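### 3.2 Teaching by hand in a real bedroom

We wanted our sorting policy to learn from the kind of mess people have at home, so we left the lab bench in Lullgate and went to where the beds are! Every demonstration in the Bretex set is done with hand-held grippers. You squeeze, the two yellow fingers close, and the lenses on the housing keep recording the whole time (my forearms remember it well). Clothes are heaped on the bed, and the person teaching works through the heap one piece at a time.

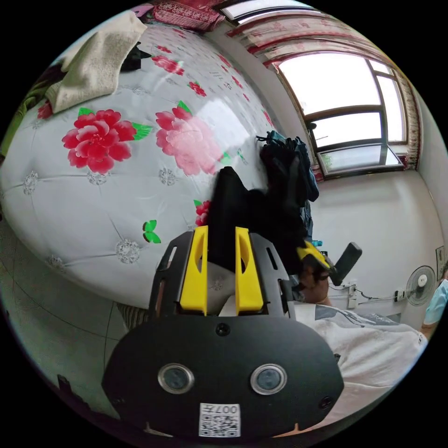
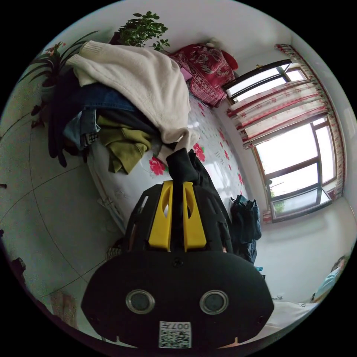
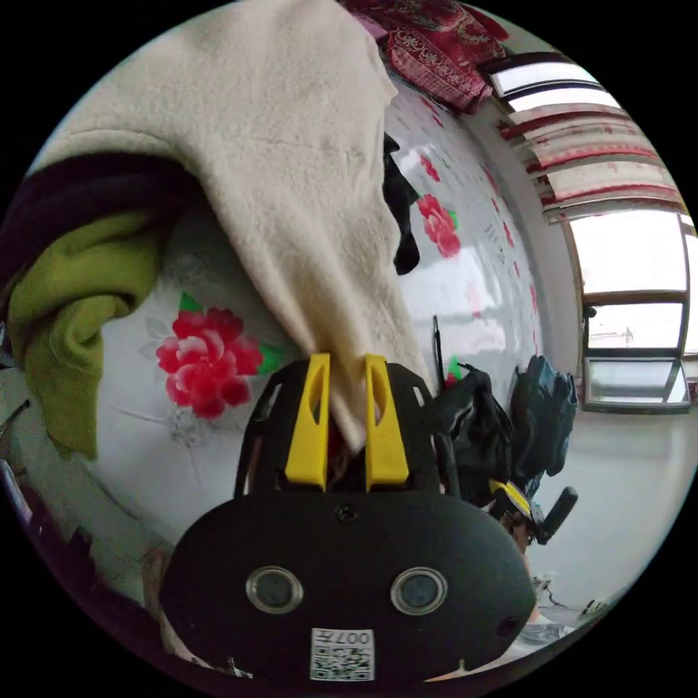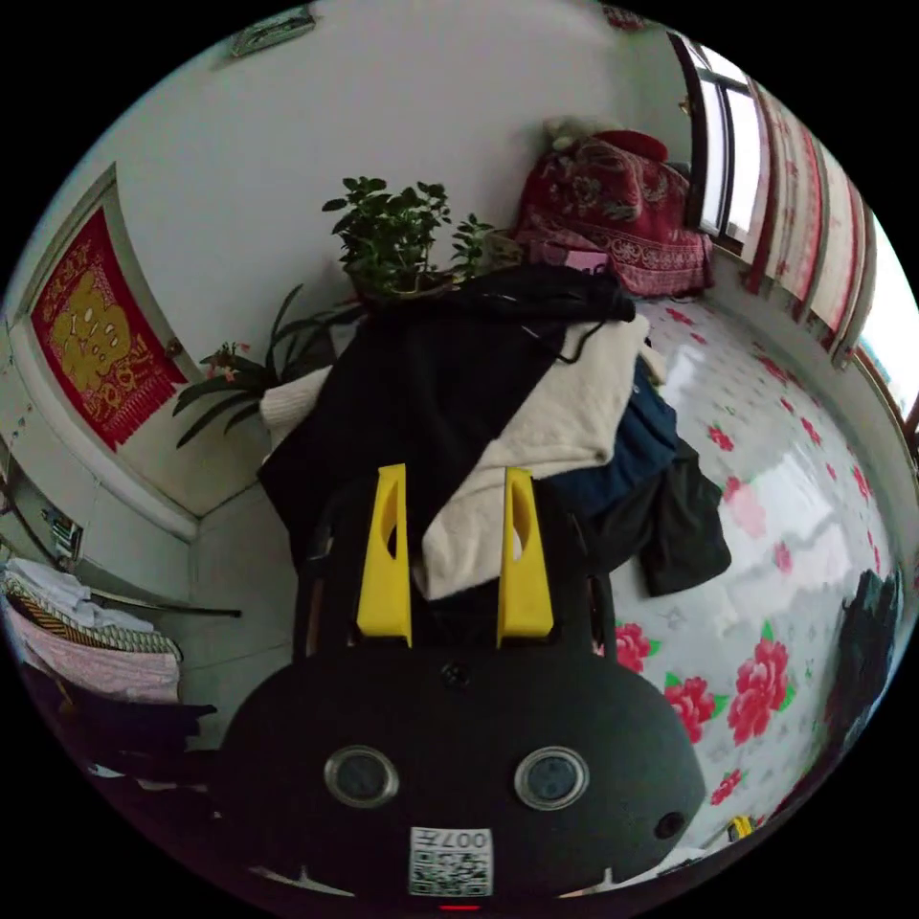 **Figure 5.** Gripper views from the clothes-on-bed task. A dark garment is pinched in the second view, a cream fleece blanket in the third.

One reader of our February draft, Ye, asked whether we'd have been better off driving the arm remotely, given that a person's wrist can reach poses the arm can't. It's a fair worry, and we did lose demonstrations to it. Of the 84 we kept, 5 had to be slowed down before the arm could follow them. I'd still pick the hand-held route for soft things like knitwear, where I like to feel the cloth tug back a bit before I lift. Remote control gave me none of that, and I kept yanking.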